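Call for participants: people to fold, pinch and pull towels with the Rurkus gripper

Greltstead shared workshop, places open from November

We are a small group building a two-finger gripper in the shared workshop in Greltstead. The project is named Rurkus. It started as a home build on a kitchen table, and the first version could hold a sponge and not much more. Now we have a hand-held version, and we are looking for people who want to use it with us.

The work is simple to explain but it needs patience. You hold the gripper in your hand, you take a piece of cloth by a fold, and you lift, turn or fold it. One session is 60 minutes. In total we want to record 3236 grasps before we change the finger pads again, so there is enough work for everybody.

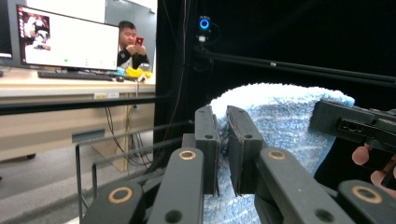
A fold of light blue terry cloth between the finger pads.

Thick cloth is the most difficult for us at the moment. When the pads close on a towel, the fold can slide out to one side, and we do not yet understand well when this happens. We wish to have many different hands and many different habits in the recordings – fast people, slow people, left-handed people also.

Who can take part:
Adults of any age. You do not need to know programming or electronics.
You should be able to hold a tool in one hand for several minutes without pain.
You should read and speak simple English, the instructions are only in this language.

Helpful, but not required: experience with sewing, laundry work or bicycle repair. If you like to build, you may also join our evening group from 6 p.m., where we print parts, change bushings and argue about the Bendier linkage, which is our second design.

We pay 81 for four sessions, in cash or by transfer. Tea and coffee are free.

To apply, write a few lines about yourself and leave them at the workshop desk, Cárdenas building, room 252. Please tell us which hand you use, and which hours are good for you – mornings are easier to arrange.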